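5/1/19 – Zivby will move its grocery pickup service to a new order-sorting system, Meder, beginning with the Sorrentino store. Meder replaces the paper pick list used at the site and assigns each order to a time slot based on item count, storage temperature, and shelf location.

The system handles up to 400 orders per day at a single store. Chilled and frozen items are picked last and held in separate cabinets until the customer checks in. The product file at Sorrentino covers 3,000 items, each tied to a shelf position that staff can correct from a handheld scanner.

"Most delays came from walking the same aisle twice," said Valtteri Miettinen, head of store operations at Zivby. "Meder puts the list in aisle order and splits it when an order goes over 77 items."

**Changes for customers**

- Orders can be edited until picking starts.
- Substitutions are approved by text message – no reply within the time limit counts as a refusal.
- The pickup fee does not change.
- Hand baskets stay available for shoppers inside the store.

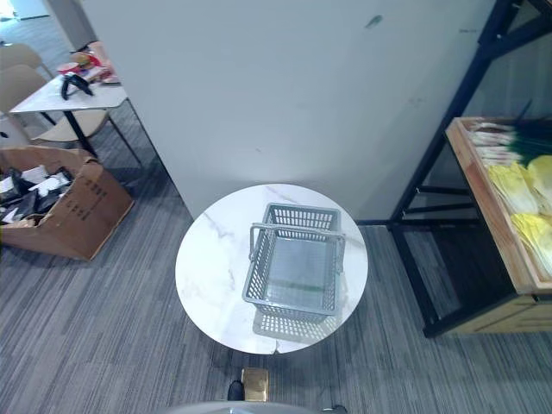
**Schedule**

The Stamau store follows in November, with 275 pickup slots per day at opening. Orders placed under the old system will be filled as booked. Account holders do not need to register again.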